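Trip Reports > Workshops and Labs > Ponce

An Open Day at the Juronau Workshop

I had been promising myself a visit to Juronau for ages, and when the notice went round that they were opening the doors on Sun 28 January I put my name down before I had even checked how I was getting there. It rained the whole way over to Ponce, the parking was a muddy field with one very patient man in it, and I came in through the wrong door and spent a few minutes in a stockroom admiring shelves of bearings. Never mind! Somebody found me, gave me a sticker and a paper cup of good strong coffee, and pointed me at the folding cell, which was the one I had come for in the first place.

The cell goes by the name Demov, and it handles clothes. You might think that a dull job for a robot arm with two fingers. I used to run the laundry side of a small hotel, and I can tell you that a sweatshirt is a far harder thing to pick up properly than a brick, so I was already on the machine's side.

Our group was looked after by Maricruz Palacios, who keeps the cell running and has the sort of voice that carries over a compressor without ever seeming raised. She let us stand close, she answered everything (including a long question of mine about lint that I suspect only the two of us enjoyed), and she started where she starts every working day, with the small camera at the wrist.

Before any cloth goes near it, she wants a plain, pale view with nothing held in the fingers. She put it up on the monitor for us and asked what we saw. A gentleman at the back said "nothing," and got a laugh, but once you look for a while there's quite a bit going on. You have the two black fingertips down in the corners, and then all that gray, and then the little specks, a couple of them close together up on the left. Her question is always whether a speck belongs to the surface or to the lens. The way to tell is to move the arm a little and look again: whatever slides along with the view is out in the world, and whatever stays put is on the glass and gets the soft brush and then the cloth. She does the brush first, always, and she was quite stern about it. She also looks at how high each fingertip comes on the screen and compares it with her notes, so that a finger that has been knocked or badly refitted shows up before it ruins a morning. 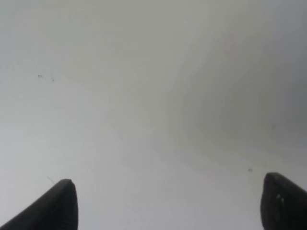
Fingers, Pads and Lint

From there we moved on to the fingers themselves, and this was the part I could have listened to until supper. The fingers are swapped out as a pair, never singly, and there are 4 screws to a pair. She keeps the used ones in a margarine tub with the date on a strip of tape. At Juronau they look the pads over every 1000 grips and change them at 3000 whether they look tired or not. I asked if that wasn't a bit wasteful, and she said she had thought so too until November, when she let one pair run on and spent two days chasing what she was sure was a software fault. The pads had gone smooth in the middle. You could feel it with a thumbnail, she said, if you had only thought to try.

Then there's the lint. Fleecy and knitted things shed, as anybody who has emptied a dryer screen knows, and the fluff works its way down into the rough part of the pad and packs there. Once it's packed the finger is more or less wearing a little sock, and it slides where it ought to bite. Maricruz uses a stiff nylon brush, stroking toward the tip, then a strip of masking tape pressed on and pulled off. No solvents on the pads at all. She tried a citrus cleaner once and didn't care to talk about it.

Dark cloth is the awkward customer. On a white towel the camera has plenty of shadow to go by, but with charcoal or black the folds and the fingers come out nearly the same, and the lighting has to be kept broad and soft or you lose the creases altogether. A printed design can be a help, since it gives the eye something to hang on to. We watched the close view come up on the monitor, with a fingertip in against a rumpled dark gray fabric, and the whole group went quiet and leaned in.
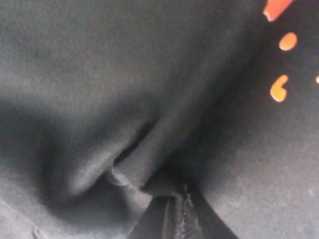 What she watches for at that point is depth. Too shallow and the finger skates across the top of the fold. Too deep and it takes hold of two layers when it wanted one, and then the whole garment comes up like a dropped parachute. The setting for this lives in a table on the controller, one line for each kind of cloth, and there are 17 lines in it at present. She changes one number at a time and writes it down in a real paper notebook - I was so pleased to see that notebook - along with what the cloth was and whether the pads were fresh. When somebody rings to say that the cell has gone off, she reads back through the last few pages before she touches anything.

Nikau Harawira, who had come over from Pukunum with a carful of colleagues, wanted to know about the cable at the wrist. It's the same story there that I've heard from other places: the camera lead gets bent back and forth all day and gives out near the connector. The picture starts to drop out on certain moves only, which makes you blame everything else first. Her remedy is a looser loop and a clip further back along the arm, with the connector left free of any pull. Nikau drew it on the back of his parking slip. He told me over the sandwiches that they had been through several leads at Pukunum by tying them down tighter and tighter, so I expect that slip of paper earned its ride home.

I should mention the sandwiches, because they were very nice (egg and cress, and something with a peppery chutney), and the toilets are up the back stairs on the left, past the noticeboard, which you'd never find unless you were told. If you go, wear flat shoes. There's a lot of standing on concrete, and the chairs by the window go early.

I meant to see the turning shop as well, and the new paint booth, but I went back to Demov for a second look and stayed until they were sweeping up around us. Maricruz was cleaning the pads again by then, brush first and then the tape, and she let me do one strip myself. It came away with a surprising amount of gray fluff on it. They are hoping to open again in the fall, with smaller groups, and I've asked to be put on the list.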